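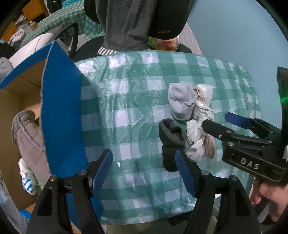 Juwita Hutapea sorts socks at the kitchen table, usually at six in the morning before the house is up. She has lived in Zepeda for years and says the drawer method never worked for her.

"We had one drawer for everybody and it was a mess," she says. "Now it's a box. You take the box to the table and do it there."

She keeps a checked plastic cloth on the table. "It wipes clean. You get fluff and bits of tissue out of pockets, and I don't want that on the wood."

Does she fold or roll? "Roll, if they're thick. Thin ones I fold over once. My sister Larasati ties hers in knots, and the elastic goes."
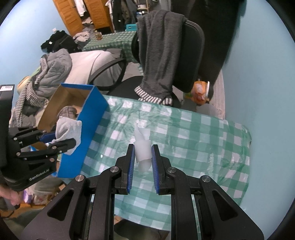
A grey sock at the rim of the blue box, with a darker knitted item already inside.

Odd ones stay in the box until the next wash. "I give them a month. After that they're for cleaning shoes."

She has nearly 200 pegs as well, but those live in the hall cupboard. "Ask me about pegs another time," she says.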